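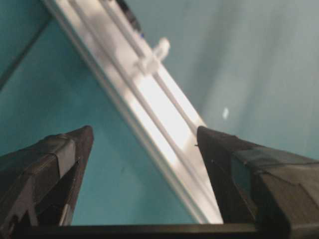
A white rail with ridges along its length and a small clip on top.

How a Sliding Track Works

A track is a long, narrow part that tells another part where to go. Curtains, drawers, closet doors and some toys all use one. The part that moves along the track is called a runner or a slider. This page explains how the two fit together.

Ridges and grooves

Most tracks have ridges that run from one end to the other. A ridge is a raised line. The space between two ridges is a groove, or channel. A runner is shaped to match the channel, with a little room to spare. It can travel forward and backward, but the ridges stop it from moving sideways.

The room to spare is called clearance. Too little clearance and the runner jams. Too much and it wobbles. On a curtain track the clearance is often less than the thickness of a coin.

Friction

When two surfaces rub together, they resist each other. This resistance is friction. A smooth plastic track has low friction, so a runner needs only a small push. Dust raises the friction. So does a scratch.

Shirley Robichaud tests curtain tracks at the Zasik workshop. One of her tests moves a runner from end to end 2,000 times. She measures the push needed at the start and again at the finish. If the second number is much larger, the track is wearing out.

Sharing the load

A curtain has weight, and the runners share it. Suppose a curtain weighs 60 ounces and hangs from nine runners. Each one carries roughly 7 ounces. Take away half of the runners and the rest must carry about twice as much. The cloth also sags between them.

Why tracks look narrower far away

Look along a straight track from one end. The two edges seem to move closer together as they get farther from you. The track has the same width all the way, and a ruler will prove it. Things that are farther away take up less space in your view. Artists call this perspective.

Try it

You need a ruler with a groove down the middle, a marble and a book. Rest one end of the ruler on the book, groove side up. Let the marble go at the top and watch its path. Then turn the ruler over and do it again on the flat side - the marble will probably roll off before it reaches the bottom.

Words to know

Channel: a long groove that guides a moving part.
Clearance: the small gap between two parts that fit together.
Runner: a part that slides along a track.

Text by Cremilda Teixeira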